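How a Robot Learns to Pick Up a Bracelet

Filed under: Kids Explain It > Machines and Gadgets
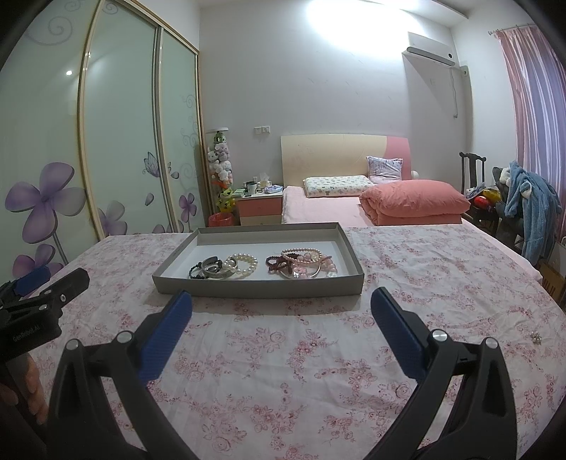
Have you ever tried to pick up a necklace while wearing mittens? Try it sometime, if you have a patient grown-up nearby and a necklace that doesn't break easily. You will poke at it, and push it, and chase it across the table, and after a while you may want to throw the mittens out the window. I tried it myself the night before I went to the open day at Solley, and my cat enjoyed it much more than I did.

I was in mittens because I had been told that a robot feels a little like that all the time. Well, robots don't feel anything, so let me say it better. A robot hand has a lot less to work with than your hand does. You have four fingers and a thumb, and skin that can tell a crumb from a bead with your eyes shut. Lots of robot hands have just two stiff fingers that come together and move apart again, like the tongs you use to turn a hot dog.

A hand like that is called a gripper. It's a good plain name, and you'll need it for the rest of this page.

Solley is a workshop at the end of a long street in Mernach, next to a place that sells tiles, and every October they open the doors and let families come in and look. I had to sign my name in a book at the front, and a very tall boy behind me signed his name so big that it went over mine. Then we were all given a sticker and taken down the hall by Gwendolyn Halvorsen, who has been teaching robots to tidy up for years and still gets excited when one of them puts a sock in a drawer.

"Who here makes their own bed?" she asked us. Two hands went up, and one of them came down again pretty fast.

Now, here is the part I didn't know before I went. You might think that somebody sits at a computer and types in "pick up the bracelet," and off the robot goes. But think about how many little things are hidden inside those four words! Where is the bracelet? Which side do you grab? Is it a stiff hoop, or is it a string of beads that flops over when you lift it? How hard can you squeeze? Typing out every bit of that would take ages, and then somebody would give you a different bracelet and you'd have to start all over again.

So the people at Solley show the robot how to do it. A person holds a gripper in each hand, by a handle, and does the job with the grippers instead of with bare fingers. There's a camera on the gripper, and it looks out past the two fingers at whatever is being picked up. The grippers have soft-looking blue pads at the ends of black fingers, and the pads have a bumpy texture, a bit like the bottom of a sneaker. Bumps help with slippery things. You can test this at home with a rubber kitchen glove and a wet plate (ask first, please, and use a plate nobody loves).

Each time somebody does the job from start to finish, that's called a demonstration. It only means "showing how." When your uncle shows you how to tie a bow, that's a demonstration too. The difference is that you might need to see it five times, and a robot needs a great many more than that. Gwendolyn had the number written on a card in her pocket: 1244 demonstrations for the jewelry job alone. A girl in the front row said that was too many, and Gwendolyn said that her wrists agreed.

Later on, a computer goes through all of those recordings and hunts for what they have in common. The fingers go wide before they come down. They close slowly near the end. Bit by bit the computer builds up its own best guess about what to do next, and that guess is what moves the robot. When you hear grown-ups say "machine learning," this is one kind of it.

Why jewelry? I asked Sinan Toprak that, and he was so pleased with the question that he answered it for a long time. Every piece behaves in its own way, he told me. A silver bangle keeps its shape, so if you catch one side the rest comes along with it. Beads on a string bend wherever they like. Pearls are smooth and round and would rather roll. A thin ring of a bracelet lies so flat that the gripper has to come in very low to get hold of it, and if there are other pieces close by in the tray, you can get two when you only wanted one. If a robot can get good at all of that, then picking up a block is easy.

And why do it on a bed, with a flowery sheet on it, and a wardrobe and plush toys and curtains all about? Because that is what homes look like! A robot that has only ever practiced on a plain gray table can get very muddled when it meets roses and vines. A bed is squashy, too. Push down on a table and it stays put, but push down on a mattress and everything on it shifts a little. So the more kinds of rooms there are in the recordings, the better.

Then it was our turn. We got to try a pair of grippers, and I want to tell you that I was bad at it. I picked up a string of beads, felt very proud, and watched it slide off the end and land on my shoe. Precious Oosthuizen, who was looking after our group, said the trick is to breathe out while you squeeze. I don't know if it works. The very tall boy was wonderful at it and did it over and over until his mother said the word "parking."

Try it at home

You will need kitchen tongs, a shallow box lid, and some bits and pieces that can't be hurt: a hair tie, a string of craft beads, a plastic bangle, a key ring. Put the lid on your bed and move everything out of it, one piece at a time, using only the tongs. Then do it again on a table. Which was harder? Write down which piece gave you the most trouble, and see if a friend picks the same one.

If somebody little lives at your house, keep the beads up high when you're done.

Shared 560 times

Comments (3)

Rakiya Olaniyan
We did the tongs game at our after-school club and the hair tie was the worst by far. One child asked if she could use the tongs for her snack as well. I said yes and there were raisins everywhere.

Ebere Briggs
My son wants to know if the robot can do up the clasp on a necklace. I can't even do that myself! Lovely page — we'll look out for the open day next year.

beadmaker_tuden
Try a wooden bead and a glass one the same size. The glass one got away from me every time.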